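FOR IMMEDIATE RELEASE
Friday, September 25, 2026

Katsaros Brings the Long Table Home: Tralby's Neighbourhood Supper Program Returns for Another Season at the Old Prallholm Hall

TRALBY – Katsaros, the family-run kitchenware and tableware firm that has kept its doors open on Tralby's main street through good winters and bad ones, is delighted to announce that its Long Table suppers will be back this season, with more seats, a bigger kitchen and a good deal more soup than last time.

The suppers are simple to explain and, as anyone who has been to one will know, rather hard to leave. Neighbours come in out of the cold, hang up their coats, find a chair beside someone they may or may not have met before, and share a proper cooked dinner served family-style. There is no assigned seating and no head table. Each supper will seat 55 guests, and tickets are $20, with children under 12 eating free when they come along with a grown-up.

The program moves this year to the old Prallholm Hall, which many readers will remember from wedding receptions, curling banquets and at least one very long spelling bee. The hall has a freshly tiled kitchen, a new range with an oven wide enough for two roasting pans side by side, and a ramp at the side entrance so that guests using wheelchairs, walkers or strollers can come in from the parking lot without having to manage the front steps.

"My grandmother used to say that you could tell how a town was getting on by how many chairs it borrowed from next door," said Styliani Kouris, who runs Katsaros and has cooked at every Long Table supper so far. "We borrowed quite a few last winter, I can tell you. People kept turning up with a cousin or a lodger or the fellow who had just fixed the furnace, and of course you make room, you always make room. So when the hall came up we said yes before we had even looked at the cupboards, and then we looked at the cupboards, and they were a bit of a fright, but the yes had already been said and I am so glad of it."

The menu will change from supper to supper and will lean on what is in season and what keeps well. The first evening opens with split pea soup and brown bread, followed by braised lamb shoulder with lemon potatoes, a big pan of roasted carrots and parsnips, and a baked bean dish with tomato and dill for those who don't eat meat. Dessert is a walnut cake soaked in honey syrup, made the day before because it is better that way. Coffee and tea will be poured until the pots run out. Guests with allergies are kindly asked to mention them when booking, and the kitchen will do its very best.

Along with the suppers comes something new. On the Saturday afternoon before each one, Katsaros will hold a table-setting and serving workshop in the hall, open to anyone aged 10 and up. The idea came from younger guests who wanted to help and were not entirely sure which side the forks went on. Topics will include laying a table for a crowd, folding a napkin so it stays folded, carrying three plates without a mishap, carving, portioning from a shared dish, and the gentle art of clearing away without making people feel hurried. Workshops cost $39, apron included, and anyone who takes part is welcome (though by no means obliged) to help serve at the supper that follows.

"I was shy as a girl, terribly shy, and being handed a bread basket was the best thing that ever happened to me," Kouris said. "You have a job to do and a reason to speak to everybody. By the time the basket is empty you have talked to the whole room. I would love for some of our quieter young people to have that."

The season also marks the launch of Trineo, a range of everyday serving pieces Katsaros has been putting together with the suppers in mind. Trineo was planned for households that feed a crowd now and then but don't have a pantry the size of a garage. The colours are cheerful, the shapes are plain, and the pieces stack. The range will go on sale at the Tralby shop on the same day supper tickets do, and a set will be in use at the hall all season so that guests can see how it stands up to gravy. For every Trineo piece sold before the end of the season, Katsaros will put a dollar toward free seats for neighbours who would like to come and find the ticket price a stretch. Those seats are booked in the same way as any other, by telephone or at the counter, and no questions are asked.

Anyone hoping to lend a hand in other ways is warmly invited to get in touch. The kitchen can always use another pair of hands for peeling on the morning of a supper, and the hall would be grateful for a few more sturdy serving spoons, a second large coffee urn, and tablecloths in any colour at all. Drivers are needed too, as several older guests live out past the grain elevator and don't care to be on the road after dark once the snow arrives. Katsaros covers gas, and drivers eat free.

Musicians are also sought. Last season's suppers were accompanied by a fiddle, an accordion and, on one memorable night, a Grade 6 recorder group who knew two songs and played both of them several times. The hall piano was tuned last week and is waiting for somebody to play it.
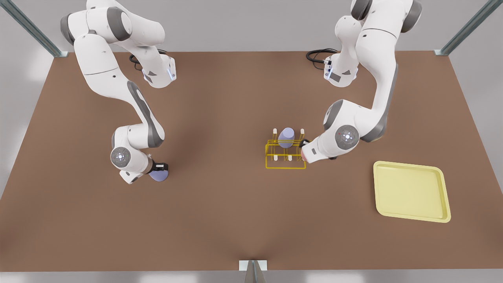
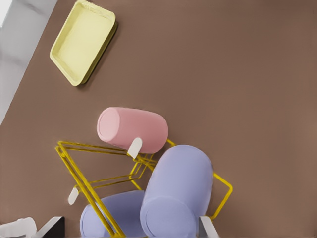
Tickets for the first four suppers will be available at the Katsaros counter and by telephone during shop hours. Bookings for groups of more than eight should be made in person, so that staff can work out the seating over a cup of coffee. A deposit of $50 holds a group booking and comes off the total on the night.

The season runs through to April, when it will close, as it did last year, with a potluck in place of the usual set menu. Guests are asked to bring a dish that somebody in their family taught them to make, along with a card giving the recipe, or as much of it as the family is willing to part with. Kouris hopes to gather the cards into a small spiral-bound cookbook by the following autumn – "if I can read everyone's handwriting, and if my aunt can be persuaded about the meatballs."

About Katsaros
Katsaros is a family-run seller of kitchenware, tableware and serving pieces in Tralby. The shop also sharpens knives, re-handles old pots, and keeps a lending shelf of cake tins and large roasting pans for customers who need one only at Thanksgiving.

Media contact
Styliani Kouris, Katsaros, Tralby
Reporters and photographers are welcome at any supper and are asked to let the shop know ahead of time so that a place can be set for them.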